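Sorting and Storing Packaged Snacks: A Working Method

Filed under: Pantry, Dry Goods
By Clotilde Delorme

Single-serve snacks are harder to store than flour or rice. The packets come in many sizes, most will not stand up unsupported, and the date is printed in a different place on each one. The method below takes a mixed household stock from loose packets to labeled bins. It was worked out in July on a stock of 271 packets and has needed few changes.

Choosing the surface

Use the largest flat area available. A kitchen counter is usually too narrow and has crumbs, water and heat nearby. A made bed is a good choice. The height is comfortable when sitting on the edge, and small packets do not slide on a quilt the way they do on a varnished table. Pull the cover reasonably flat first. Thin items such as gum and seasoning sachets disappear into deep folds.
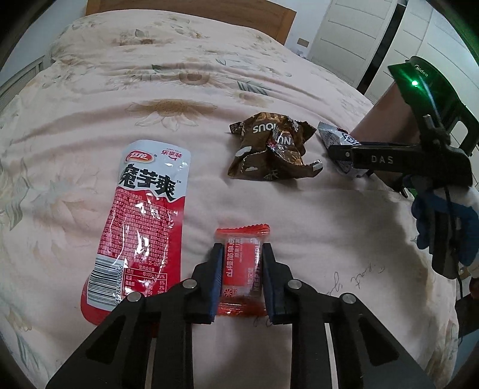
Lay everything down with the printed back facing up where possible. The ingredient panel, the barcode and often the date are on the back, and the first pass is a reading pass. Fronts matter later, when the bins are filled.

Handle packets by the sides. The crimped seals at the top and bottom are the weakest part of a pillow pack, and repeated pinching there can open a channel too small to see. Air gets in, and crackers or wafers go soft well before the date.

First pass: dates

1. Find the date on each packet. Check the back panel, then the crimp, then the side seam.
2. Copy it to the front with a fine permanent marker, month and year only.
3. Put anything with less than 60 days remaining in its own row.
4. Put anything undated in a second row. If it came out of a multipack, look for the date on the outer bag before discarding that bag.

Imported packets may use year-month-day order. Read the full string before copying it. Production dates are also common, with the shelf life given separately in months, and a production date mistaken for an expiration date will send good food to the trash.

Second pass: type

Sort by how the food fails, and ignore brand and flavor. Three groups are enough for most homes.

Crisp and dry: biscuits, crackers, chips. These fail by taking on moisture, and they crush easily.

Moist or oily: seasoned vegetable strips, jerky, konjac snacks, anything packed in sauce. These fail by leaking. One punctured packet will stain a whole bin.

Sweets: hard candy, chews, chocolate. These fail by heat. 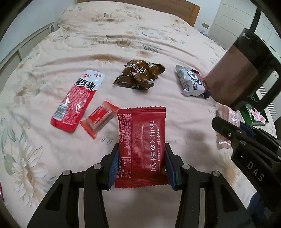
Mixed lots slow down at the second pass because package size says little about the group. A small flat packet may hold candy or chili oil, so read the panel. Foil bags are a common source of error, as the contents cannot be seen; a brown-and-gold one marked NUTRITIOUS still has to be turned over and read before it goes into a bin. Keep boxes to one side until the loose packets are done - they stack on their own and need no bin.

Bins

Any rigid bin with straight sides will do. Shallow is better than deep. I use the Oston half-depth bins for the crisp group and the Appiah lidded type for the moist group, where the lid contains smells. Line the moist bin with a paper towel and replace it at each refill.

Stand packets on edge in a single row, like file cards, with the marked date facing forward. Earliest date goes to the front. Fill until the row stays upright without being pressed, then stop. Overfilling is the usual cause of crushed crackers.

Keep 10 packets at most in any grab bin at child height. The rest goes on an upper shelf, away from the stove and out of direct sun.
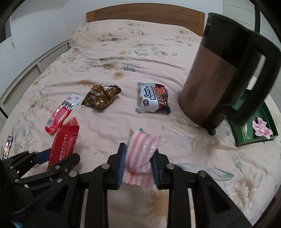
Restocking follows the same order. New packets get a date on the front and go in at the back of the row. Packets from the short-date row go into lunches first, and Friday is a convenient day to clear what is left of them.

Shake the cover out afterward and check along the headboard side, where small wrappers tend to collect.

Reader notes

Dušan Havlíček writes that marker rubs off glossy film within a few weeks. Use a small square of masking tape on those and write on the tape.

Ankica Georgiev keeps a separate bin for strongly spiced packets. Worth doing if the chocolate has started to taste of chili.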